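Zenivham Opens Two-Arm Recording Bench in Watthorpe for Its Mạch Learning System

Watthorpe, February 8, 2025

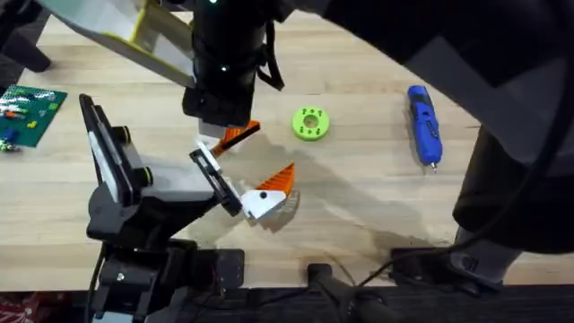 What the bench is for

Zenivham has started to collect new examples for Mạch, its learning system for robots that use two arms. The work is done at wooden tables, with small everyday items such as toy bricks, printed parts and hand tools. Each example is one short task, recorded from start to end.

The first set has 208 examples. The company plans to reach 1007 by the end of March.

"We want the mistakes also," says Hưng Cao, who leads the project. "If an arm takes a brick badly and tries again, we keep this recording and we mark it. The system must learn what to do after a bad grip."

How examples are checked

Every recording is watched by a second person before it enters the set. From the first 300 attempts, the others were put aside — mostly for late starts or missing camera data. Oanh Đào is responsible for this check.

Next steps

Partner laboratory Trilcombe will receive the first set for testing. Research groups who wish to ask for access can write to the Zenivham press office in Watthorpe.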